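Setting the table before the food shows up

I spent most of last Saturday morning sorting the dish cupboard, which I had been promising to do since February, and I got so carried away that lunch happened at 3. My sister had dropped off a box of kitchen things from our aunt's place in Dedarmont (she's moving somewhere smaller) and there was simply no room for it! So everything came out, and I mean everything, down to the egg cups.

My system, if you can call it that, is to put the things I use on a cold lunch together on one shelf. One plate, one little bowl for dips or olives, a mug, and something to rinse fruit in. I used to keep the mugs over the kettle and the colander under the sink, and I'd walk back and forth six times just to make a sandwich. Now I reach once. The big roasting tins went up top, where I need the step stool, but I only want those for holidays anyway.

Mahsa Taheri wrote in after the last newsletter to say she lays her dishes out on the table before she decides what goes back, and keeps only what she'd miss by Friday. I tried it and gave away 12 saucers. Twelve! I don't even own the cups that went with them. She also says pastel dishes look nicer mixed than matched, and I've come around to that, greens and blues especially.
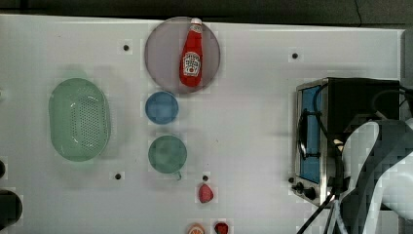

Does a colander need its own spot, or can it nest with the bowls?

Nest it if it's dry and the bowls are bigger than it is. Otherwise hang it or stand it on its side at the end of the shelf, so you aren't lifting a stack every time you want to rinse some strawberries.

Next time I'm tackling the condiment shelf, and I could use your help. Do you keep ketchup in the fridge or the cupboard? My house is split and it's getting loud. Send me your answer along with whatever you found at the very back, and I'll print the best two.

Recent items
Skalby swap table: what to bring
Freezer labels that stay put
Rice the Tehrani way, part 2
A drawer for lids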